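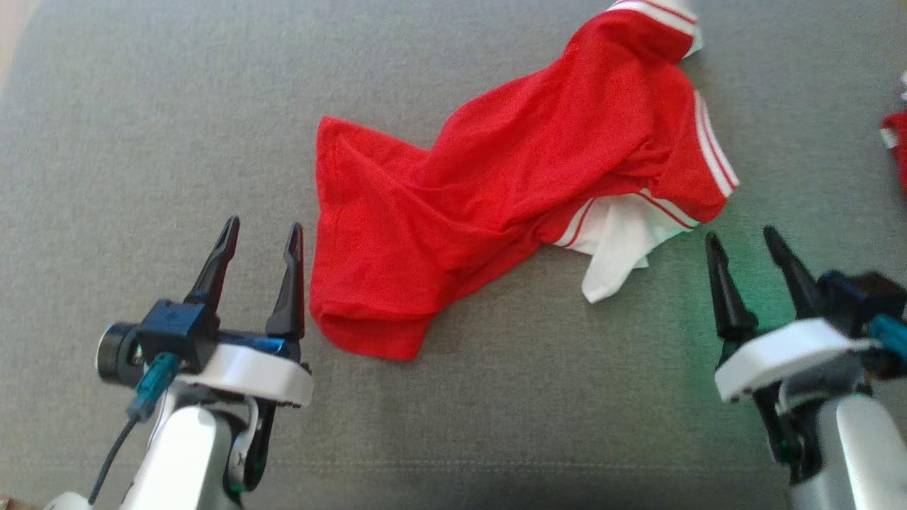
Head view, Pestley kit, red knit shirt with white striping, both grippers open.

Pestley Fold Trial: notes on the data

Maintainer: Eldana Gebru, Winberg
Status: trial copy, do not train production models on it

What we got

Winberg was offered the Pestley two-arm kit by Hekumley on a trial, with a laundry model already loaded. The sales sheet says it folds knitwear "out of the box." We wanted the recordings before we believed that.

There are 3,938 episodes in the set. Hekumley supplied most of them. Only 200 are ours, and those are the ones I would look at first.

Labels

Each episode is marked success or fail. In the supplied part the mark comes from Hekumley's own script, which seems to pass anything that ends up roughly rectangular. I rechecked 80 of their successes by hand and disagreed with 46. Sarkar, the labeling tool, keeps both marks. Use the column called hand_label where it is filled in.

Known problems

Nearly all the garments start on plain gray fabric. I would not assume any of this carries over to a patterned bedspread.
Shirts that start out twisted are rare in the supplied part.
Gripper force is missing from the March batch. Hekumley has been asked twice.

License

Internal review only until the trial contract is settled.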